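Workshop tips: running a block-sorting comparison on a wooden bench

The notes below come from the Lurnex grasp study, in which two ways of choosing the next block were compared on the same arm. Method A always takes the block nearest the gripper. Method B takes the block with the most clear bench on two opposite sides. Each method was given 1,000 attempts. The write-up is by Njål Berge; the bench procedure is Kibet Sang's and was last revised on 21st March.

Result in short

Method B dropped or missed fewer blocks than method A, and nearly all of the difference came from crowded layouts. Where blocks stood well apart the two methods could not be told apart. Method A most often failed by touching a neighbour on the way down and turning the target before the fingers closed. Method B was slower per block, as it travelled further between picks.

Before the first run

1. Wipe the bench with a barely damp cloth and let it dry. Dust on varnish shows up as pale speckle at close range and the edge finder will pick it up.

2. Check the finger tips for burrs. Run a fingernail along the inner faces. Dress any raised edge with fine paper, then wipe again.

3. Use alphabet blocks of one size. Mixed sets bought second-hand often differ by enough to spoil the closing width. We rejected a whole bag from Grisitz for this.

4. Scatter by hand from a shallow tray. Do not tidy the result. Blocks that touch are part of the test and should stay touching.

5. Look at the wrist view with the arm low and again with it raised. Grain, glare and the arm's own shadow all change with height, and a threshold set at one height will not hold at another.

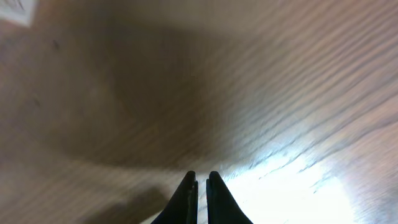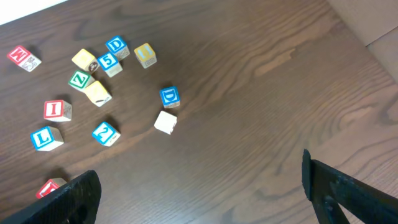
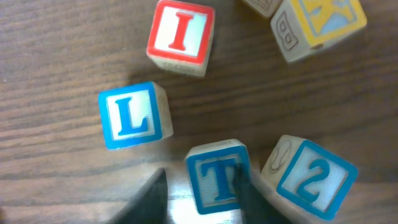
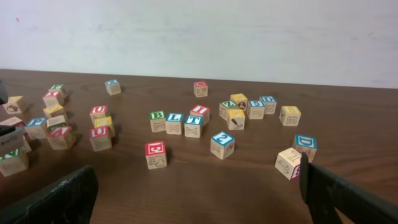 Wrist views from the bench. A wooden surface shows in all four, and the gripper fingers enter from the bottom each time.

Dealing with grain and glare

Strong grain is the main nuisance. The finder looks for straight edges, and a run of parallel light and dark bands gives it plenty. Blurring the view slightly before the edge step removed most false finds. Too much blur loses the join between two blocks standing side by side, so stop at the lowest setting that clears the bare bench.

For glare, move the lamp before touching the software. A sheet of baking parchment over the shade softens the patch well if the bulb is an LED. Keep paper away from anything that runs hot. Matt varnish would be better still, but we did not want to refinish the bench halfway through a study.

Shadows matter less than expected. A soft shadow from the arm lowers contrast evenly and was ignored by both methods. The hard shadow beside a block is worse: it was sometimes taken for a side face, which put the grasp point off centre.

Do not sort by colour alone. The same block can present a painted face or plain wood depending on how it lands, and pale faces are easily lost in a bright patch. Both methods worked from outline only.

Keeping the comparison fair

Alternate the methods in batches of 100. Finger pads wear, and a long run of one method followed by a long run of the other will credit the first with the better pads.

Repeat each layout for both methods. Mark block positions on a tracing sheet, lift the sheet away before the run, and lay it back to reset. Allow 3 mm of error in placing.

Log a touched neighbour separately from a miss. Our early sheets had a single column for both, and 9 batches had to be run again.

Pads and spares

Asico pads were used throughout. Change both pads together, and note the change on the batch sheet. Lapointe pads fit the same holes but are thicker, so the closing width must be set afresh.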